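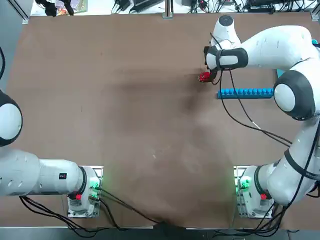

Brown matte top, scuffed and discolored toward the center.

Cleaning and Refinishing a Worn Bench Top
Holger Moen
Last updated 08/06/2010

Wear on a bench top collects where the work is done. Dark smudging is usually one of two things: dirt held in an intact finish, or dirt that has gone into the material under a broken one. Test before sanding. Put a drop of water on the mark and a second drop near a corner. If both bead, the finish is sound and cleaning will do. If the center drop soaks in and darkens the surface, plan on refinishing.

The steps for refinishing apply to solid wood and to unfaced hardboard. Do not sand laminate or veneer.

Cleaning
Vacuum first. Wipe with a cloth wrung out in warm water and dish soap, working from the outside of the stain inward. Change the water when it turns gray. Dry at once. Grease that remains can be lifted with mineral spirits on a white rag. Lay the used rag flat outdoors until dry.

Sanding
Start at 120 grit and finish at 220. Sand the full top, edges included, or the cleaned patch will show as a pale island after oiling. On hardboard use 220 only and stop when the sheen is gone. A cork block keeps the surface flatter than a folded sheet.

Oiling
I use Tilomik bench oil. A 400 ml can gives two coats on my top, which measures 70 cm by 180 cm. Flood the surface, wait 15 minutes, wipe off everything that has not gone in. Leave overnight between coats. Oil left standing goes tacky and has to be scraped.

Gralness 911 paste wax can go over the oil after 8 days. It makes glue drips easier to pop off. Skip it if you plan to re-oil within the year, as it must be stripped first.

Upkeep
Re-oil in November, before the heating comes on and the air in the shop gets dry. Between coats, put down a sheet of cardboard for glue and stain work. Metal filings should be brushed off the same day. Left under a damp rag they leave black spots that go deeper than sandpaper should.

See also: Flattening a cupped top. Replacing vise jaws.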